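The clear trolley

October 13, 2024
By Rhonda Tremblay
6 min read

A cart made of transparent acrylic has fewer places to hide a mistake than any other small piece of furniture. Glue lines show. Saw marks show. A screw that has been overtightened shows as a ring of fine white cracks round the hole, and a shelf that has been wiped with the wrong cleaner shows it within weeks. Steel trolleys can be painted and timber ones can be filled. With acrylic, the inside of the joint is on display for as long as the thing is in use.

They have been sold in quantity all the same. The workshop of Obradović, in Firkport, has sent out 4,000 since it moved over from shop display stands, and most of them have gone to places where people need to see what is on a shelf without bending down: stock rooms, dispensaries, teaching rooms, hairdressers. A smaller number go to private houses, where they hold drinks, plants or printer paper.

Rigoberto Cervantes runs the fabrication side. His account of the trade is mostly an account of edges. Acrylic sheet arrives with masking film on both faces and is cut with the film on. A saw leaves a matt edge with visible tooth marks. A router leaves a finer matt edge. A laser leaves a glossy one straight away, but the heat also leaves stress in the material, and an edge under stress will craze when solvent cement or alcohol touches it. The usual answer is annealing, which means warming the cut parts slowly in an oven, holding them below the point at which they soften, and letting them cool at the same slow rate. Thick sheet takes longer. Cervantes will not cement a laser-cut part that has missed the oven.

"People think the clear part is the difficult part," he says. "The sheet comes clear. We spend our time on the 10 millimetres at the outside."

Polishing is done in stages. The edge is scraped, sanded wet through finer grades of paper, then buffed. Flame polishing is quicker and gives a bright finish, but it adds stress again, and Obradović keeps it for edges that will never be glued. A well-finished edge looks bright from almost any angle. It collects light that has entered through the face of the panel and travelled along inside it, and in a dim room the outline of a cart can be easier to make out than the panels it encloses.

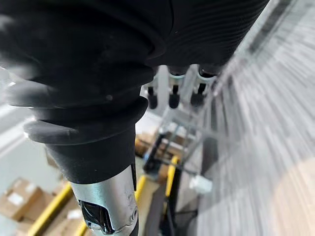 A transparent acrylic cart frame, with clear panels and thin edges catching the light.

Frames fall into two groups. In the first, the panels are the structure: two sides, a back or a brace, and shelves let into grooves or cemented straight to the face. In the second, a set of uprights and crosspieces carries the load, and the panels close the gaps. The first uses less labour. The second is stiffer for its weight and can be repaired a piece at a time, though it has more joints, and each of them has to be right.

Stiffness matters more than strength. Acrylic is much less stiff than aluminium, and it creeps: a shelf left under a steady load will go on sagging slowly for months, and will keep a good part of the sag when the load is taken away. A shelf that looks adequate on the day of delivery may have a dip in the middle by the following summer. Designers deal with this by shortening the span, by using thicker sheet, or by cementing a strip on edge beneath the front of the shelf. The strip is the cheapest of the three and the least visible. It is also the one most often left off.

The standard Obradović model is called the Famomby, and stands 764 millimetres high on its castors. That puts the top shelf a little above the height of an ordinary dining table. Cervantes arrived at the figure by building taller versions and pushing them over door thresholds with a load on the top shelf. Clear carts are light, and a light cart with a high load tips early. The lower shelf is meant to take the heavy things, and the instruction sheet says so on its first line.

Corners and castors

The weakest place on most clear carts is where the frame meets whatever holds it up. A castor puts all of its load into a small area, and it does so sideways as well as downwards whenever the wheel meets a cable or the edge of a rug. A threaded stem screwed directly into acrylic will hold for a time and then start a crack. The better method is to spread the load through a separate fitting in nylon or metal, with a soft washer between it and the sheet, and holes drilled larger than the bolts that pass through them. Acrylic expands with heat several times as much as steel does. A bolt that fills its hole exactly in a cool workshop in winter will be pressing against one side of it in a warm room in June.

Holes should be drilled with a bit ground for plastics. An ordinary twist drill bites as it breaks through the far side and takes a chip with it. Cervantes backs every hole with scrap sheet and lifts the drill often to clear the swarf, so that the cut does not heat up and weld itself shut. The holes are chamfered afterwards, by hand, on both faces.

Castors are bought in. The workshop has used three suppliers and now buys from Vondow, whose soft grey tyre does not mark pale floors. Two of the four lock. Fitting four locking castors was tried and given up, as users set only the nearest pair anyway and the other two locks were knocked on by accident and dragged.

Cleaning

Returns are few, and the reasons for them repeat. The service log held 1,128 entries at the last count. The largest group concerns surface damage from cleaning, ahead of broken corners and failed castors put together.

The damage is of two kinds. Scratches come from dry dusting. Acrylic builds up a static charge when it is rubbed, the charge draws grit to the surface, and the next pass of the cloth drags the grit across it. Crazing comes from chemicals. Glass cleaners containing ammonia will do it, and so will strong alcohol, acetone and some disinfectant wipes. The first signs are short silvery lines near a hole or a bend, visible when the panel is held against the light. They do not polish out.

What works is lukewarm water with a small amount of washing-up liquid, a clean microfibre cloth, and very little pressure. Rinse, then blot. Kitchen roll is too coarse. Light scratches can be reduced with a plastic polish worked in one direction and then across it, and deep ones can be sanded and buffed in the same order as an edge, although a repaired patch in the middle of a large panel tends to leave a faint lens effect where the surface is no longer flat.

Buyers who must disinfect often should ask what the sheet is before ordering. Cast acrylic resists crazing better than extruded, costs more, and machines more cleanly. Extruded sheet is more even in thickness, which helps where panels slide into grooves. Many sellers list both as "acrylic" with no further detail. Obradović uses cast sheet for frames and shelves and extruded for loose infill panels, and marks the difference on the invoice.

Placing a clear cart takes some thought as well. People walk into them. Against a pale wall the panels all but vanish, and a low shelf projecting into a passage will be found by someone's shin. Some customers run a strip of coloured tape along the top edge, which Cervantes dislikes and supplies on request. He would prefer that the cart stood with its long side to a window. Direct sun does it little harm, as acrylic holds its colour outdoors for years, but a full bottle or a glass bowl on the top shelf can focus sunlight, so those are better kept on the lower one.

Spare shelves for the Famomby are cut to order and leave Firkport with the masking film still on. It should be peeled off soon after delivery. Left for a year in a warm room, the adhesive hardens, and removing it takes an afternoon with soapy water and a plastic scraper.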